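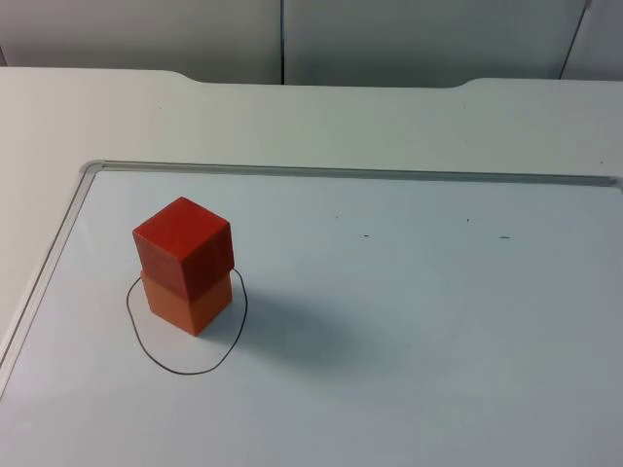

Workshop notebook, toy and teaching materials bench
Entry of 5/15/25

Subject: painted cubes for the Kasima set, stacking and marking.

The purpose of this session was to settle three matters left open in the previous entry: the finish on the painted faces, the amount of rounding at the corners, and whether a line drawn by hand on the whiteboard is good enough as a target for the stacking exercise. The red and orange cubes were used throughout. The remaining colours are still with Bonmont and are not expected before the instruction sheet is due.

Finish. The matt paint is to be kept. Under the bench light the red reads a good deal brighter on top than on the front, and a colleague checking against the colour card should compare the same face each time. The gloss sample from Valcárcel was tried again and set aside. Gloss cubes slide on one another when the table is knocked, and children in the younger group will knock the table.

Corners. Sanding by hand gives a slight rounding which is pleasant to hold and leaves the edges clear to the eye. The cubes sanded by machine in December were taken down too far and rocked when stacked. Those are to be kept as spares for the sorting tray only. The grit used for this batch is written inside the lid of the paint box.

Stacking. The lower cube is placed first, within the marked area, and the upper cube is then set on it by hand without measuring. A small overhang is accepted. The earlier draft of the instructions asked for all sides to be flush, and that wording has been struck out. It made the exercise a test of neatness, and in the trials it led to long pauses over differences that do not matter. The new wording reads: "The top block should rest on the bottom block and stay there when you take your hand away."

Marking. The outline is drawn directly on the whiteboard set into the table, in black, with the thin marker. It need not be a true oval. It should leave generous room beyond the base of a cube, so that a user who places the block towards one end is still plainly inside. Card templates were considered. They lift at the corners and have to be stored flat, and there is no flat storage free at present. The hand-drawn line is therefore adopted for all sessions.

The marker should be wiped off at the close of each session. Lines left overnight take 2 passes with the cloth and can leave a grey trace, which then gets mistaken for part of the next outline. The Trimness spray is not to be used near the painted cubes.

Quantities. The order stands at 1,000 cubes in total, of which 70 are to be held back for replacements. The first box for the schools will contain 40. The packing list has been amended to match.

Outstanding:
Ask Bonmont for a date for the blue and the green.
Test whether the orange marks the red after a long period stacked.
Replace the thin marker; the spare is the broad one and is not suitable.
Return the gloss sample to Valcárcel with the colour card.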